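About Zisetti

Home | What we do | Data | Jobs | Contact

Zisetti records robot demonstrations. Companies and labs that train robots with learning systems need a lot of examples of a job being done, and we make those examples. An operator drives a two-armed robot through a task, the robot's cameras and joints are recorded the whole time, and the result is checked, labeled and sent to the customer.

We started with 3 people and one robot in a former print shop. We are now 19 people in the same building, which we have since taken over in full. Most of us are operators. The rest work on the robots, the software and the checking.

What we record

Our main line of work is cloth. Folding, unfolding, turning right side out, hanging on a hanger, taking off a hanger, putting in a box. Cloth is hard for a robot because it never lies the same way twice. A cup can be described by its shape and where it is. A shirt that has been dropped on a table has a new shape every time, and a system has to see many of those shapes before it can do anything useful with the next one.

We also record table work: sorting small parts, putting caps on tubes, plugging in and unplugging cables, packing and unpacking. About a task that is not on this list, please ask. We turn down work that we can't do safely with people standing nearby, and we don't record mobile robots on stairs.

How a recording is made

Every project begins with a task sheet. It says what the starting state is, what counts as finished, and what the operator may and may not do along the way. We write the sheet with the customer and try it out for a few days before the real recording starts. The sheet nearly always changes in that time. Customers often find that two of their own engineers had different ideas of what "folded" meant.

Operators work in pairs. One drives the arms and the other resets the table between runs, watches the cables and marks each run as good, bad or unsure. They trade places every hour. Driving two arms takes concentration, and the quality of the runs drops when someone does it for too long.

We vary things on purpose. Items are swapped, lighting is changed and objects on the table are moved or left where they are. A system trained on a perfectly bare table tends to have trouble on any other kind. The task sheet says how much of this variation the customer wants.

Bad runs are kept. If a gripper drops the cloth and the operator picks it up again, that is a useful example of recovering from a mistake, and we label it that way. Runs where the equipment failed are stored separately and are not counted toward the order.

Checking

Each run is watched by a person who was not in the room when it was recorded. The checker compares it with the task sheet, fixes the start and end times and adds the step labels. Our checking software is called Nurkorix. We wrote it ourselves and use it only in house. It finds dropped video, gaps in the joint readings and arms that drift out of calibration, so that the checkers can spend their time on what the video shows.

Every order is delivered with a report that gives the number of good runs, the number of recoveries, the operators (by number) and any changes made to the task sheet during the project.

Our rooms

We have 11 recording stations on 2 floors. The ground floor is for cloth and the upper floor is for small parts. The stations are alike in the ways that matter for the data, such as arm placement and table height, and they differ in furniture, walls and daylight.

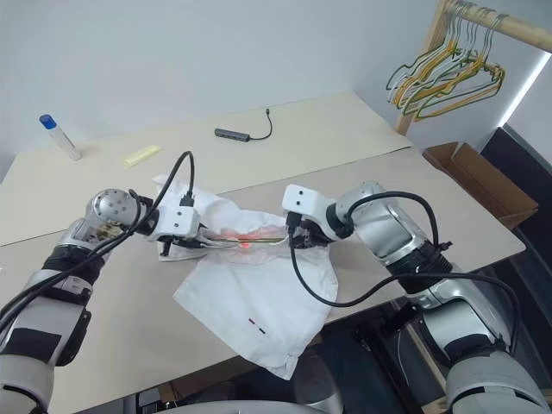 A piece of white cloth held between both grippers at one of our stations.

Customers are welcome to visit and to try driving the arms. Plan on half a day. Please wear closed shoes and leave scarves and long necklaces at the front desk.

Who we work with

Tekin, a maker of laundry machines for hotels, was our first customer and still orders from us each year. For Flillau, which builds packing equipment, we record bagging and boxing tasks. Other customers have asked us not to name them.

The customer owns the data from a paid order. We don't resell it or use it in other projects. Each July we also record a small set at our own cost, which is free for schools and universities to use. Requests for it go through the contact page.

Working here

Operators don't need a technical background. Our current operators have come from tailoring, kitchens, warehouses and music teaching. Training takes several weeks and is paid at the full rate. New operators start on simple pick and place work and move on to cloth when their runs pass checking regularly.

Open positions are listed under Jobs. For orders, visits and questions about the data, use the form under Contact.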